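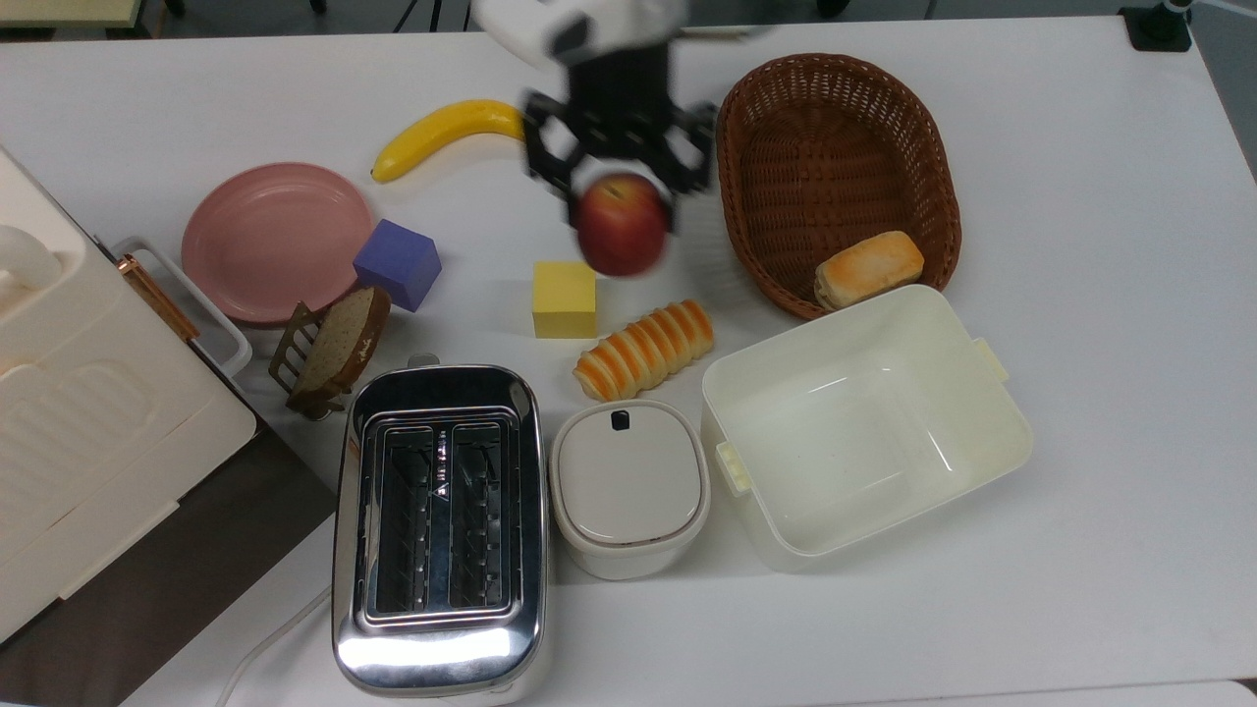 The white table, with everything out on it. Apple front and center!

Filed under: Home Days, Play Kitchen, Small Messes

May 29, 2021

Started on the play kitchen table after breakfast and I'm still thinking about it now, with my feet up and a cup of tea going cold. I had this idea that I'd get all the bread things on one side and the fruit on the other (very grown-up of me) and then of course the toast rack ended up by the pink plate and the banana wandered off up top, and I sort of liked it that way.

The toaster is my favorite. It's so shiny that you get the lights and half the table back when you look at it, and I spent far too long wiping fingerprints off it with my sleeve. Delia Fuentealba gave it to me in November when she cleared out her place, and I still haven't thanked her properly. Must call her.

The slice in the wooden rack looks good enough to butter. Same with the roll in the wicker basket, all browned on top. The caterpillar loaf is plain silly, stripes and ridges and all, and I love it! Trinidad says it looks like something you'd find under a cabbage leaf. She wants it for her classroom and she can't have it.

Haven't decided what goes in the big cream tub. It has the clips on the sides so it ought to have a lid somewhere, probably in the hall closet behind the Jusden boxes (4 of them, and I'm only brave enough to open one). I was thinking all the fruit could live in there, and the blocks could go in the little white container, if they fit. The yellow one and the purple one keep turning up in odd places.

Need to buy: dish soap, stamps, a longer tablecloth. Soup for supper again.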